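Trenora Home Guides > Kitchen and Pantry > Set-up
May 2018, by R. Iyer

Section 3. Sorting the table before you fill the basket

Before you start, wipe the table and let it dry. Have the basket, a pen and a roll of paper tape near your hand.

1. Put everything from the shelf or the bag on the table. Do not sort yet.

2. Stand the boxes up, with the front side to you. Long packages, like pasta, can lie flat.

3. Read the date on each package. If it is older than February, put it on one side and decide later.

4. Separate food from medicine and vitamins. They often arrive home in the same bag — they should not stay together.
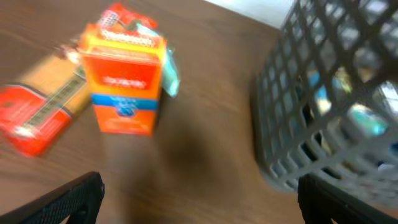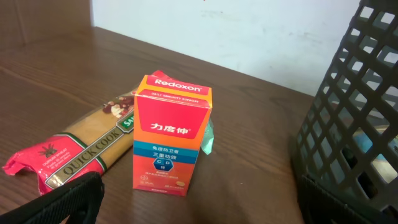 5. Close every top flap. If a flap does not stay down, use a short piece of tape, but do not cover the date.

6. Check pasta and rice for torn wrapping. Fold the torn end 2 times and tape it, or move the contents into a jar with a lid.

7. Place the heavy items at the bottom of the basket and the light ones on top.

Note: A basket with open walls is good for air, but small packets can slip out through the holes. Put these in a small bag first. In the Restham basket you can also use the inside tray, see Section 2.

Caution: Vitamins and medicine must go in a high, closed cabinet where children cannot reach. Do not keep them in the food basket, also not for one night.

Caution: Do not put the basket close to the stove. Leave it 24 inches away or more.

8. Write the date on a piece of tape and fix it to the basket handle or the rim.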